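Sweaters, the cedar chest, and a February with too much laundry

I finally did the sweaters. I had been putting it off since Christmas, mostly by shutting the closet door fast enough that nothing fell out.

The closet in our back bedroom is 80 inches wide, which sounds generous until you know that the left third has the water heater behind a panel and can't be used. What's left is a rod, one high shelf, and a cedar chest on the floor that came from my aunt. All the knitwear in the house has been going onto the high shelf for years. Folded at first, then less folded, then thrown.

On Monday I took everything down and put it on the bed. I had the radio on and the window open a little because the shelf was dusty. It took most of the morning just to sort, since I kept trying things on. Some of it I hadn't worn since we lived on Priltach Street, and that apartment had no heat to speak of, so I owned a lot of wool then.

I ended up with a keep pile, a mend pile, a give away pile, and a small pile of things that belong to my sister. She has been told.

The mend pile is the one I want to write about, because last year I would have given most of it away. A year ago I took a four-week class at Mendness, the repair shop next to the post office. Thenmozhi Bangera teaches it. She is strict about two things, washing before you mend and not pulling your yarn tight, and I have found both to be good advice. The first time I darned an elbow I skipped the wash, and the patch sat fine until the sweater went through the sink and everything around it relaxed. Then I had a flat hard square on my elbow.

So everything in the mend pile gets washed first. I do it in the bathroom sink with cool water and a little wool wash. I used to use Brelter, the one in the green bottle, but the smell stays for weeks and it went up in price, so now I use the plain stuff they sell at Venkataraman by the scoop. You bring your own jar. A jar lasts me all winter.

My routine, for anyone who wants it:

Fill the sink before the sweater goes in. Push it under and leave it for twenty minutes. Don't scrub. Drain, and press it against the side of the sink with flat hands. Lay it on a towel, roll the towel up, and kneel on the roll. Then lay it out flat on a second dry towel and pat it back into the shape you want.

I dry mine on top of the cedar chest with the door open. It takes about two days in winter. Anything with a rib takes longer, and ribs need a bit of attention while they're damp. If the cuffs have gone wide you can squeeze the ribs together with your fingers along the whole edge and leave them like that. They mostly hold. On a very old cuff they don't, and then I run a thread of elastic through the inside, two rounds, near the edge.

For holes I do one of three things depending on the yarn. A small hole in a fine knit gets a loop of sewing thread in the closest color I own, run through the live stitches so they stop traveling, and then pulled gently closed. A bigger hole in a thick knit gets a proper woven darn. If the spot is only thin and hasn't gone through yet, I follow the path of the existing stitches with matching yarn. That last one is slow. I did a heel once and counted 342 stitches, and I haven't counted again.

Off-white things are the hardest to match. I have four cream yarns and none of them is the cream of any sweater I own. In daylight one looks yellow, and under the lamp another looks pink. I take the garment over to the window with all four and lay a strand of each across it and pick the least bad one. A slightly darker yarn shows less than a lighter one, at least to my eye.

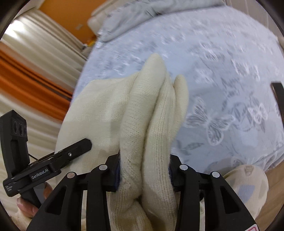
Folding was the last job. I used to fold sweaters in half and then in half again, which leaves a hard line down the front. Now I lay them face down, bring each side in to the middle with the sleeve running straight down the back, and fold up from the bottom in thirds. The stacks come out close to the same width and they fit the chest two across. Heavy ones go on the bottom. Fine knits go on top, never more than five deep.

The chest had lost most of its cedar smell, so I sanded the inside of the lid and the floor of it with fine paper and vacuumed out the dust. That brought it back a good deal. I also put in two sachets of lavender, though I have read both that they work on moths and that they don't. I haven't seen a moth in this house. I'd like to keep it that way.

The high shelf now has the extra blankets and a box of hats on it, and there's a gap at the right end that I'm leaving alone.

Still in the mend basket: my gray cardigan, which needs a whole new button band, two pairs of socks, and a vest with a pulled thread on the shoulder that I keep looking at and putting back. Thenmozhi has an open table at Mendness in the evenings and I'm going to bring the cardigan over, because I don't trust myself to pick up stitches evenly along an edge that long.

The give away bag is by the front door. My sister's pile is on the chair in the hall, and she says she'll come by for it this weekend.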